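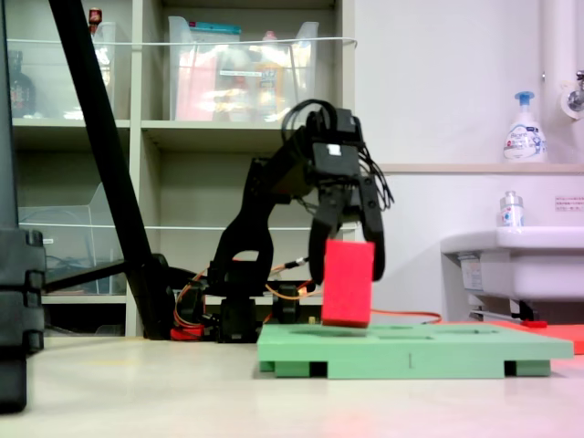
Families on the east side of Hikimska have been asking for a toy library within walking distance for years, one parent told the consultation, adding that the bus to Gikmont made borrowing anything larger than a jigsaw impractical.

The town's library service has confirmed that a lending collection of toys and puzzles will open in March on the ground floor of the Mohamedi branch. The collection will begin with 500 items, of which 200 have been transferred from the Gikmont branch. The remainder were bought with a grant from the Losex Fund, which also meets the cost of cleaning and repair during the first year.

Membership will be free to any household with a child under seven. Each household may borrow three items at a time for up to 20 days, and loans may be renewed once provided that no other member has placed a reservation. Childminders and nurseries may apply for a separate group card.
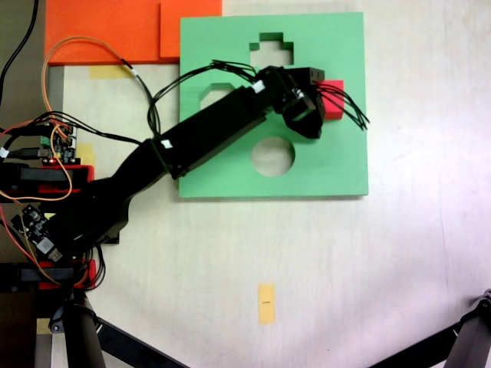 Items will be arranged by type and by suggested age, and each will carry a card listing its parts. Staff will check the parts when an item is returned. Puzzles for the youngest borrowers will be kept on the lower shelves. A board with large, plain openings, such as the round and cross-shaped ones in the green board shown, suits a child who is beginning to match shapes, while jigsaws will be held at the desk.

The consultation drew 41 written replies. Several asked for evening opening, and the branch will stay open until 7 pm once a week during term time. A request for home delivery was not taken up but will be considered again in the autumn — subject to funding.

Application forms are available at both branches.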